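A September trip to the Mogensen mill open day

I'd been meaning to get to the Mogensen open day for years, and this September I finally managed it. If you've never heard of Gremby, it's the stop after the big reservoir, and the mill is a 16 minute walk from the station, uphill all the way (wear proper shoes, I didn't). Entry was £6 and that included a cup of tea and a biscuit, so I was already in a good mood by the time I got through the gate.

The mill still spins and knits, though on a much smaller scale than it used to. The first room you go into is the carding shed, and oh, the smell! Warm oil and sheep, and something a bit like old church hall. The floorboards are black with a century of lanolin and my soles squeaked on them for the rest of the day. We went round in groups of 13, which was a good size, as you could get right up to the rail and still hear the guide when the machines were running. She did switch one of them off to answer a question about moth, for which I was very grateful, having lost two good jumpers over the winter.

Upstairs are the circular knitting frames, including a Hamel that they only run on open days. It makes a plain tube of jersey, and you stand there watching it grow downwards and it's oddly hard to leave. I bought a length of it in the shop later, in grey, with no idea what I'll do with it.
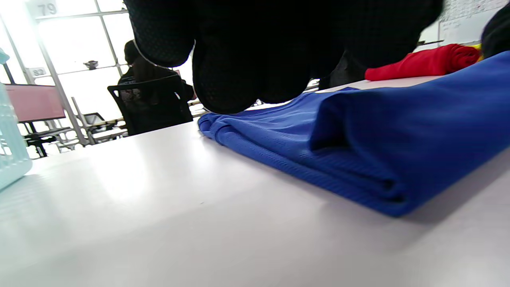 Folded royal blue, with a roll of red further back.

Dyeing used to be done on site, down by the beck, and there's a lovely wall of shade cards on the landing going back to when every colour had a name. "Wet Slate" was my favourite, and "Parson", which was a purple. The dyehouse itself is roofless now and full of buddleia. They've put a bench in it. I ate my sandwiches there with a very bold robin and looked at the old stone troughs, which still have a pink tidemark if you catch them in the right light.

After lunch I joined the queue for the finishing rooms. It was slow, but there was a display about the mill houses to read while we shuffled along, with the rent books open at various pages, and a child's clog that had been found up a chimney.

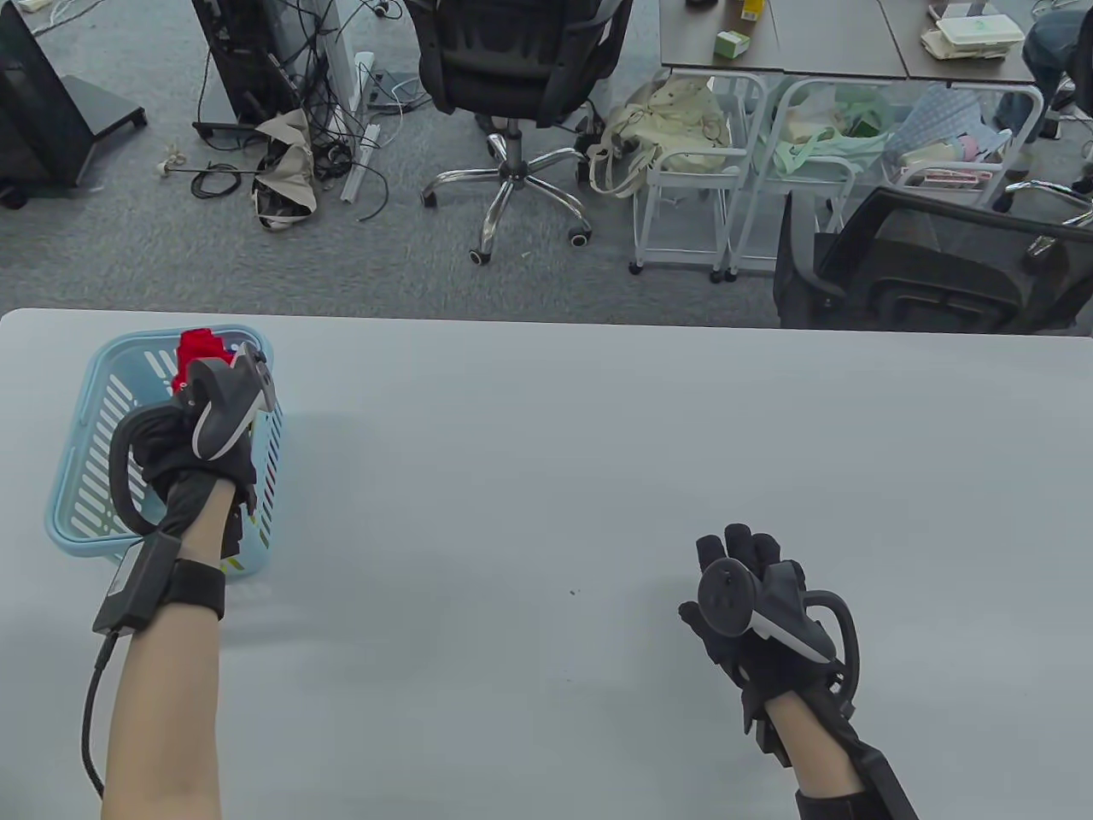 Issue 200, page 13

Then the shop, where I lost the best part of an hour. There's a seconds bin (get there early, all the socks had gone) and a whole shelf of Geletti buttons, the old stock on the original cards. I came away with a set of green ones and a darning mushroom. The woman at the till told me to store my woollens with cedar and to shake them out once a month, and I've been good about it so far.

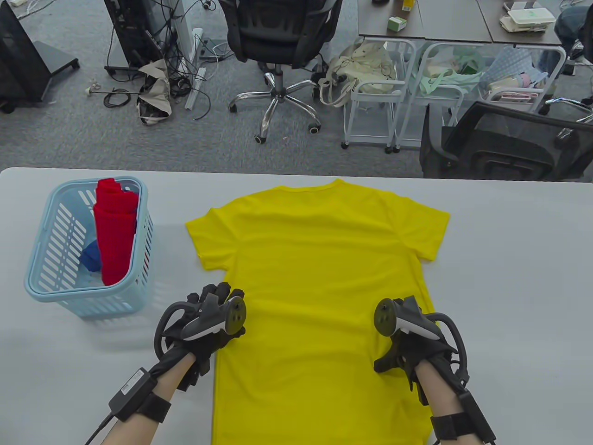

I've come home a reformed character when it comes to looking after clothes, I should say. All my jersey used to live on hangers and every shoulder had a little peak in it, and the mill's advice is to keep anything knitted in a drawer. I've started with the T-shirts. I put each one face down with the sleeves spread out to either side, like the yellow one here, and smooth the bottom half with both hands before I fold anything in. It takes longer than my old method of stuffing, but the drawer shuts now.

Trains back are hourly and the last tea is poured at four. Take cash for the seconds bin, and a bigger bag than you think.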